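Filed under: Project Updates
2 min read

Progress to November, bench safety stream. Short one — audit prep ate the week.

Good practice sheet for the arm is at draft 2. Elie Srour rewrote the speed section: 200 mm/s cap whenever anyone is inside the taped line, no exceptions for "just a quick jog". Stop button test at start of every shift, initialled. Lambros wants the initials on paper, fine by me.

Pick trials are running under the draft rules so we find the silly bits early. Wooden blocks only for now, nothing sharp or heavy till sign-off.
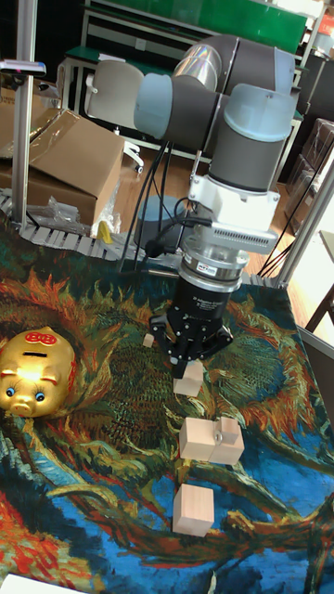

Gripper open over a small block during pick trials.

Still open:
Payload labels — not started.
Cable routing rule, wording too vague, Meinrad Camenzind to redo.
Gripper change proceedure. Needs power off AND air off, draft only says power.

Training: 60 minute induction written, 2 people through it so far. Both said too much reading. Will trim.

Spend on track. Need a yes from you on the second light curtain quote (Usmani) before we can close the guarding section.

Eftychia Vasilakis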